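About Cotevwood Home Storage

Cotevwood makes and sells small storage for kitchens and pantries: wire shelf units, mesh baskets, and the hooks and liners that go with them.

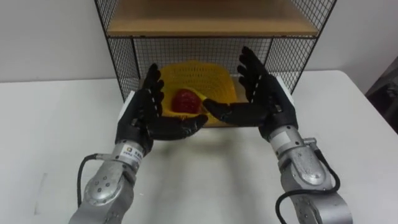
We started in a rented unit in Kidcombe with 2 products, a countertop shelf and a basket to stand beside it. The catalog has grown to 43 items, but most orders still include one of those first designs.

Fruit and vegetables are what our customers store most. They keep better with air moving around them, so our produce baskets have open sides and open bottoms. Soft fruit such as berries should sit in a single layer and be eaten first. Onions and potatoes go in separate baskets, on a lower shelf if you have one.

The Lumov range is our plastic line. It comes in bright colors and washes in the sink with dish soap. The Osman range is coated wire – heavier, and better suited to jars and cans. Sizes match across both ranges, so a Lumov basket will fit an Osman shelf without overhanging the front.

Everything ships flat or nested from Kidcombe. Shelf units need no tools. If a part is missing or bent, write to us with your order number and we will send another. Unused items can be returned within 30 days.

Our trade customers include grocery stores, school kitchens and cafes. Last year we filled 488 trade orders, many of them for replacement baskets alone. Trade price lists are updated every January and can be requested through the contact page.

The Kidcombe showroom is open from 9 a.m. to 4 p.m. on weekdays. Parking is behind the building – use the second entrance.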